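Nadel panel response log
Maintainer: Jairo Alvarado
Last updated: 11 June 2024

Contents

Response time and overshoot readings for 40 desktop monitors, 1,494 rows in one CSV file. Each row is a single gray-to-gray transition at one refresh rate and one overdrive setting.

Columns

panel_id, refresh_hz, overdrive, start_level, end_level, rise_ms, overshoot_pct. Missing values are left blank -- zero is a valid reading for overshoot.
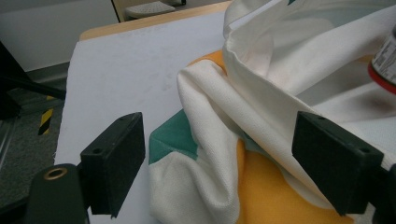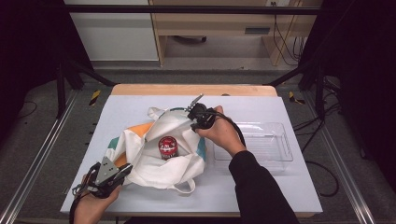
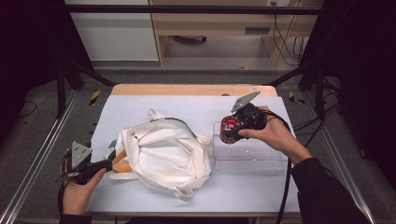

Fabric on a white work surface, three views.

Method

Panels warm up for 40 minutes before the first reading. Levels are set by the Stoltimus pattern tool and sampled with a Zollik light sensor at the screen center. Every transition is measured five times and the median is kept.

Known issues

Variable refresh was left on for 17 rows. These are marked in flags.txt and should be dropped before averaging. Panel IDs changed in the September release, so older scripts need the lookup table.

License: free for any use with credit to Nadel.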